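Budget for a two-arm cell that handles thin plastic sheet - what am I missing?

Posted by seamfinder, December 1, 2019

Trying to put a figure on a two arm setup for bag and film handling, need to hand it in before anyone changes their mind. Arms are more or less chosen. It's everything round them I keep forgetting. Wrist camera view first, then the one from higher up:
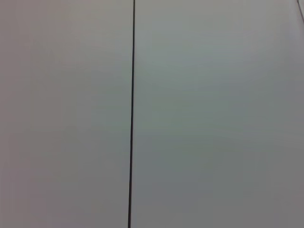
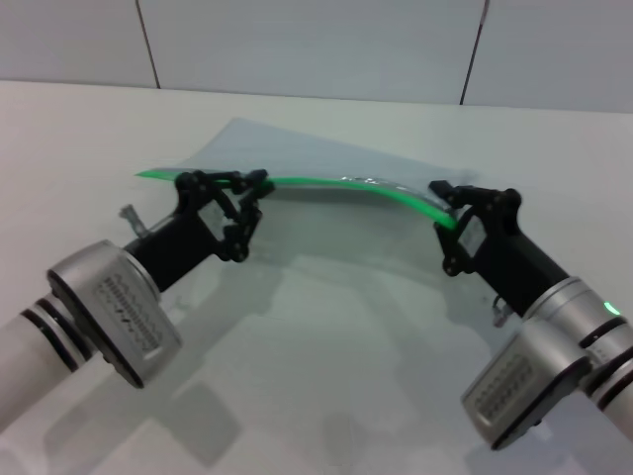

My question is what to spend on the bits that aren't arms. Quote from Skidosach covers arms, mounts and a controller, nothing else. Grippers are a seperate line, and so is lighting, and I've got 40 hours of integrator time pencilled in which looks thin to me. Job is holding see-through sheet like the one with the green strip along its edge, one gripper at each side, over a white table. Pale sheet on white top, so I'm wondering if a darker table surface should go in the budget too. Also the wrist camera. Does it want to be a better one, or is plain panel and a seam just what you get when it's pointed at a wall? Floor space is 13 square metres if that matters.

Brusden_nights
40 hours is thin, yes. We planned 100 and used 140. Most of it went on grip, not on moving the arms. Film slides, folds over, sticks to itself. Budget for spare fingertips from day one, and a couple of different pad materials to try. Ask Ouazzani for a sample pack before you order anything, they did us one.
Table: get a cheap dark mat first, dont buy a new top. If the mat helps you see the sheet, then spend.
Camera: at a blank wall any camera shows you blank wall. Put the money into lights, low and from the side, so creases show up.

pallet_jack
just get suction cups

tworoundsoftea
Wouldn't go suction only for this. Fine for picking a sheet up flat, less so if you want the edge lifted and bowed between two arms like yours in the second picture. Keep the fingers.
Things I left off mine and had to go back for in June: guarding, cable tidy, a second power feed, training, and the yearly service (Stodia wanted that signed upfront, read the small print). Also ask whether the controller licence covers both arms or is per arm. Ours was per arm.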